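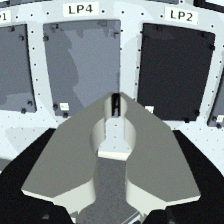 Four rectangular panels side by side on a pale curved wall.

How to hang panels on a curved wall

Did this in our hallway, Apr 28, 2022. Notes while I still remember.

You need: thin bendy panels, a level, painters tape, construction adhesive (I used Pomadard, any flexible one is fine), pencil, scrap wood.

1. Check the curve first. Cut a cardboard template, hold it up in a few spots. Old walls are never even.

2. Level line for the bottom edge. Tape it. Don't trust the baseboard.

3. Dry fit everything. Mark the gaps on the tape. Mine are the width of a paint stirrer.

4. Wipe the wall down, let it dry. Sand any shiny paint a little or the glue wont grab.

5. Adhesive in vertical lines, not blobs. Stay an inch in from the edges.

6. Start in the middle and work out. Press from the center of each panel toward the sides. Tape across, then brace the edges with scrap wood.

7. Leave it overnight. Longer if its humid, August would be a pain.

Edges lifting? Panel is too stiff for the curve. Pull it before the glue sets and get a thiner one. Caulk last, paint after that.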